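Wednesday, Rillis team, snack-packing task for the Prikimport student cup.

Chips into the tray, wrap over the top, 2 grippers, 30 seconds a run. The rules call this "light packaging." We call it Wednesday.

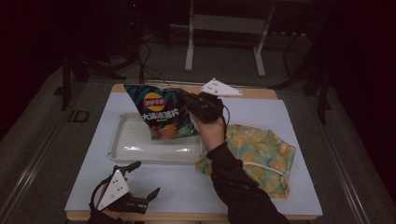 Logged 5 runs before lunch. Left gripper keeps lagging in the Pludine software, so restart it first.

- Bag: pinch the edge, not the belly.
- Wrap: open the fingers wide and go in low.
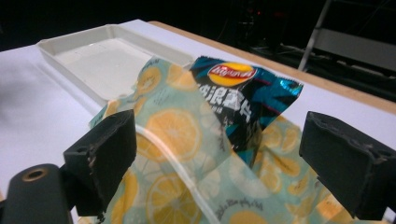 ## Still open

Run 215 has no label. Check the spreadsheet.

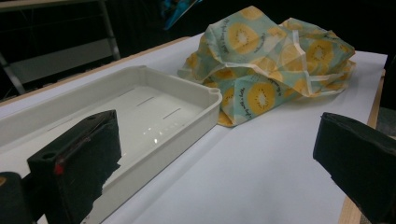

Do we retrain tonight? Only once the labels are fixed.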